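The Fold Before the Feast

My grandmother kept her paper napkins in a biscuit tin, squared up like a deck of cards, and as a child I was allowed to fold them for Sunday dinner if my hands passed inspection. I hadn't thought of that tin in years, and then I spent a long, pleasant morning in Grullton learning to fold napkins all over again, this time from Sosina Ambaye, who has been setting tables for other people's parties since she was nineteen and still gets a little fussy over a crooked edge (she would be the first to tell you so).

Sosina runs her classes under the name Iltik, and they are small and friendly and a bit slow to get going, with plenty of tea. People come expecting swans and lilies. What they get, for most of the first hour, is the plain rectangle. She is very fond of the plain rectangle! It holds a fork, it sits flat on a tray, and it suits a weekday lunch every bit as well as a wedding breakfast.

The method couldn't be simpler. Lay the napkin flat with a short side toward you, bring the lower part up, and settle the edge where you want it before you press anything. Then run your fingers out from the middle toward both sides. Paper remembers every crease you give it, so the time to change your mind is while the flap is still loose. She likes both hands on the napkin for this, and I noticed that the people who tried it one-handed, with a teacup in the other, were soon putting the teacup down. 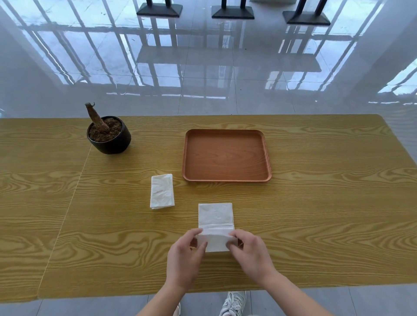
A paper napkin under both hands, with one already folded beside the tray.

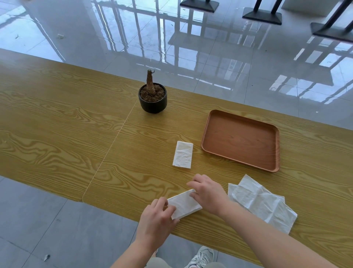
Takumi Ebihara thinks the cheap napkins are the better ones to learn on, and told me so twice over the tea, the second time while refolding mine. The thick kind, he said, springs back at you and makes a beginner feel clumsy, "and then they go home and never do it again, when all they needed was a thinner napkin." He also wanted it known that he has no patience with rings.

I can't say I agree about the rings, as I have a set I'm rather attached to, but I did go home and buy the thin ones. The pack held 69, an odd number that I can't account for, and I got through a good many of them at the kitchen counter that same evening with the radio on. The early ones leaned. The later ones leaned less, and one or two I would have put in front of company.

If you'd like to try a fold with a bit more to it, Sosina suggests starting from that same strip and turning one end under to make a pocket, deep enough for a spoon or a sprig of rosemary. Fold a stack the night before, put a heavy book on top, and they'll be beautifully flat by lunchtime. Mine spent the night under an atlas.

The next round of classes begins in June, with 13 places in each, and you'll want to bring your own napkins.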